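Sornside opens its grasping sessions to outside teams

JINDHOLM, Mar 19, 2020. I've been bugging my colleagues for months to let me write this one! Starting today, outside teams can apply to send us their own objects, and we'll gather grasping examples with them for Sequeira, our learning system.

Every session is 30 minutes of reaching, closing and lifting, and the good tries and the bad ones all get saved (Sequeira needs both).

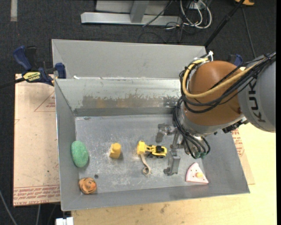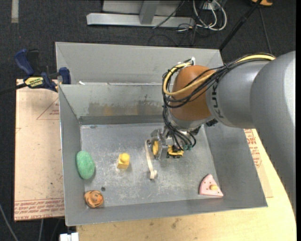 The KUKA arm and its multi-fingered hand at the bin, with the green scrubber and the yellow toy loader. Photos: Mireille Rey

We have room for 20 teams in this first round, and Évan Deschamps is already clearing shelf space for the boxes. Small, odd shapes are very welcome – please, no glass! The first set of examples goes out to teams in October.

To apply, write to Monique Bouvier at the Sornside press desk.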